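Re: [bench-users] Probert handheld gripper kit, anyone actually using one?

Hi all,

sorry for the slow reply, had this half written since the end of March and then the funding forms ate everything.

On the original question, quoting so I don't lose the thread:

> We're looking at the Probert pair (left + right, wired) for recording
> two-handed demos, mostly small packing type jobs. The quote came in
> through Skamel at 597 per hand, which seems fair, but the reseller
> is vague on everything that matters to us. Does tracking hold up when
> the hands cross over? Is the wired version a pain day to day? And is
> the Ular software usable or do you end up writing your own?
> We'd also consider the Firnel kit if anyone has tried both.

Taking them in the wrong order.

Software first. Ular is fine for recording, poor for looking at what you recorded. Playback stutters on anything longer than a couple of minutes and the trim tool rounds to whole seconds, no idea why. We record in it, export, and do the rest in our own scripts. Export is clean, I'll give them that. Time stamps on left and right agree once you've done the sync step at startup. Skip the sync step and they don't, and there's no warning. Ask me how I know.

Cables. Yes, a pain, but less than I feared. Each one comes off the handle and back past your wrist so the first hour you feel like you're on a lead. After that you stop noticing until one catches on the corner of something. We took the wired set because the wireless one had a lead time of 18 weeks when I asked, might be better now. Get the longer cables. The ones in the box are 2 metres and it isn't enough if you stand up to work.

Crossing hands — mixed. If the markers are both in view it holds. Put one hand behind the other for more than a moment and you get a jump when it comes back, small, but it's in the data. We've ended up telling people to work side by side where the job lets them. Packing jobs mostly do. Bag tying doesn't.

Grip itself is good. Jaws are kinder to thin plastic than the Firnel ones, which left marks on everything glossy. We did have the Firnel kit on loan, lighter in the hand and the trigger is nicer, but the jaws don't open as wide and that ruled out half our item list. If your stuff is all small I'd say try it. For mixed items Probert.

At the moment we're on phone cases and trays, left hand has the case, right hand has hold of the tray by the near end, all done over a white board on the table.
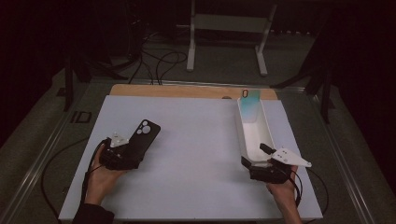
Thin walled things like that are where you find out whether people squeeze too hard. New operators do, always. Give them a practise session and throw the recordings away, we do 50 goes each before anything counts and it's been worth the time.

Other bits while I remember:

Set the lighting before you start and then leave it alone. We had a run spoiled by somebody opening a blind.

The marker mounts work loose. Check the screws every morning, tiny hex key, buy spares of the key as well as the screws.

Skamel were ok on support, slow to answer but the answer was right when it came. Replacement jaw pads arrived in a padded envelope with no invoice, which our finance people loved.

Handles are one size. Fine for me, one of our operators has small hands and gets sore by lunch, so we swap over at 11. Worth asking Probert if theres a smaller grip coming, I was told yes but that was a while back.

So overall I'd buy again, at that price. Wouldn't pay much more. If you want a sample export to try with your own tools mail me off list and I'll dig one out, it's over a gig so needs to go via the file drop.

Will try to answer the calibration question from the other thread tonight, need to find my notes frist

cheers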